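Treko Diaries, Sat 28 March

1/ OK so a few of you asked what happened after Partanen put the new packing line in, and I keep promising a thread. Finally sitting down with coffee. It's long, sorry, mute me if you need to!

2/ Quick background for new people. I work at the Andcombe site, small spice and tea orders mostly. Until last spring we weighed and bagged everything by hand. Then the Trulalard came. It fills, weighs and seals 1,290 bags on a good shift. By hand, on a very good day with the radio on, our whole bench did 700.

3/ What changed first was the noise. You can't chat across it. I used to know everybody's weekend plans by 9 and now I know them at lunch, if we get the same lunch.

4/ What didn't change is that somebody still has to look after the small stuff. The short runs, the samples, the odd order for 800 grams of something the machine hates (whole star anise, I'm looking at you). All of that still goes over the little kitchen scales, and the little kitchen scales still get cleaned by people with sponges.

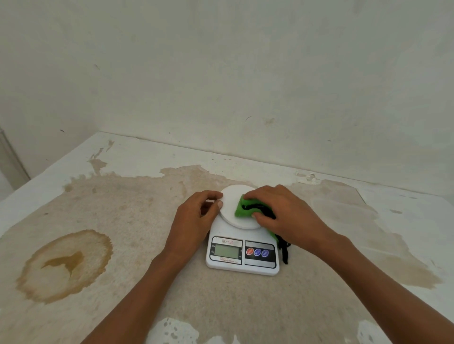 Scale duty, SF-400 edition. Green sponge, black cloth, two hands.

5/ I used to think of wiping down as the thing you did at the end, when you were tired and wanted your coat. Now it's on the rota as an actual job with its own line, and I kind of love that? Before the line went in, it was invisible work. The machine has a cleaning schedule, so somebody finally wrote one for us too.

6/ The part I don't love: the machine's schedule has minutes on it, and the minutes crept over to ours. A scale supposedly takes two. Sure, if you skip the rim around the platform, where all the turmeric in the world goes to live.

7/ And we lost hours. I'm not going to pretend we didn't. No layoffs at our place, but the evening shift got folded into days and two people I really liked left because the bus times stopped working for them. That never made it into the cheerful email.

8/ On the plus side, my wrists! I did six years of scoop, weigh, twist, scoop, weigh, twist, and I'd gotten used to waking up with numb fingers. I still use my hands all day, but it's different things now. Fold a cloth, clear a jam, swap a roll, fold another cloth.
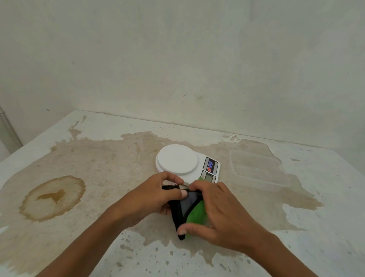 Kerttu Rissanen replied that her site went the other way, with the machine doing the short runs too and the people only watching screens, and that she misses having something in her hands more than she expected to.

9/ Kerttu, yes, I think about that a lot. In April we're getting a second module that's meant to handle samples. I asked if the hand bench stays and the answer was "for now," which I have been chewing on all week.

10/ If you've been through a second round of this, tell me what you asked for up front. I've got training on paid time and shift times in writing so far. My meeting is Tuesday and I'm bringing a list!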